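Cledach Two-Arm Kit: Progress Report
31 July 2026

1. Tabletop work
The Wodotier gripper is under review with ordinary household items.

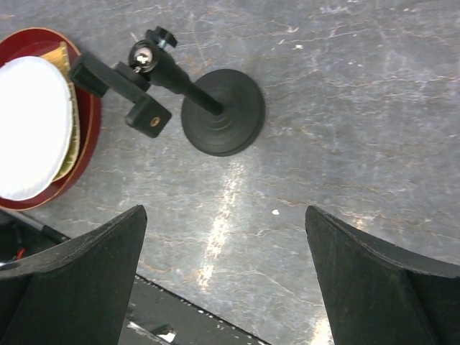
2. Mug handling
Seven tasks remain in the plan, among them picking up a mug. 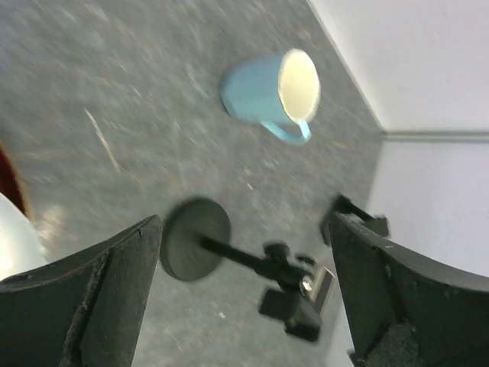

Light blue mug on its side, gripper open.

3. Finger wear
Scuffing is recorded at each inspection.

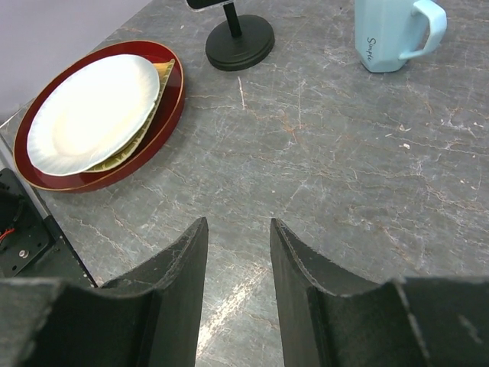

Chih-ming Chow asked whether spare fingers would be priced separately. Gakine will quote in October.

4. Layout
Both arms remain on one work surface. 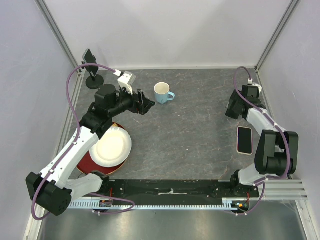

The two arms and the shared work surface.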